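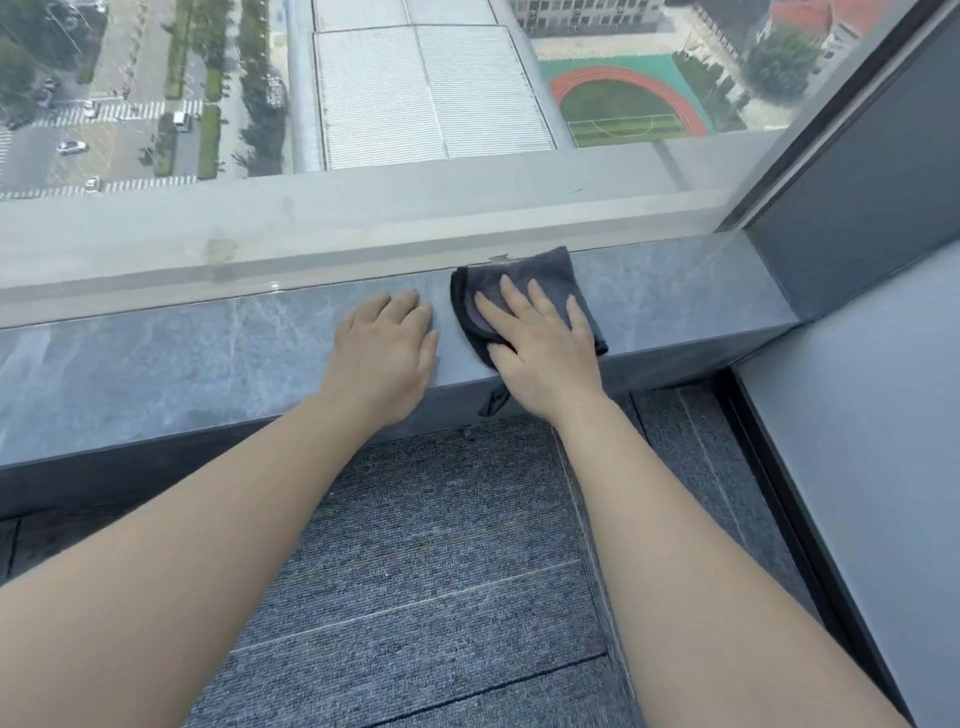

Kontrollliste Fensterbänke und Verglasung
Objekt: Bürohochhaus Arboleda, Einheit 53
Begehung: 30. Jan. 2019
Geprüft von: Sugeng Liew, Reinigung Stenolby
Abnahme: Folke Lundgren

1. Steinplatte, Oberseite
In Ordnung. Keine Risse, keine Abplatzungen. Mit Mikrofasertuch abgewischt, nur Wasser und neutraler Reiniger. Keine Essigreiniger auf dem Stein.

2. Steinplatte, Vorderseite
In Ordnung. Kante auf Grate abgetastet, nichts gefunden.

3. Fuge zwischen Stein und Glas
Mangel, gering. Kleine weißliche Schramme an der Fuge. Geht mit dem Tuch nicht weg. Beobachten, im April noch einmal ansehen.

4. Glas, unterer Bereich
Mangel, gering. Beiger Rückstand links unten, sieht nach Klebeband aus. Nur mit Kunststoffschaber entfernen - keine Klinge, auch nicht kurz. Zuständig: Kidus Demissie.

5. Fensterpfosten, dunkelgrau
In Ordnung. Sitzt fest, Dichtung ohne Lücken.

6. Sitz der Platte
Mit beiden Händen belastet, kein Wackeln, kein Knacken. Bitte trotzdem nicht auf die Fensterbank steigen oder knien. Für den oberen Glasbereich die Teleskopstange nehmen.

7. Teppichfliesen vor dem Fenster
In Ordnung. Stöße liegen flach, keine Stolperkante. Beim Wischen kein Wasser auf den Boden laufen lassen.

8. Seitliche Wandverkleidung
Nicht geprüft, Schlüssel für die Revisionsklappe fehlte. Nachholen.

Offene Punkte: 3, 4 und 8. Rückmeldung an Lundgren, Durchwahl 87.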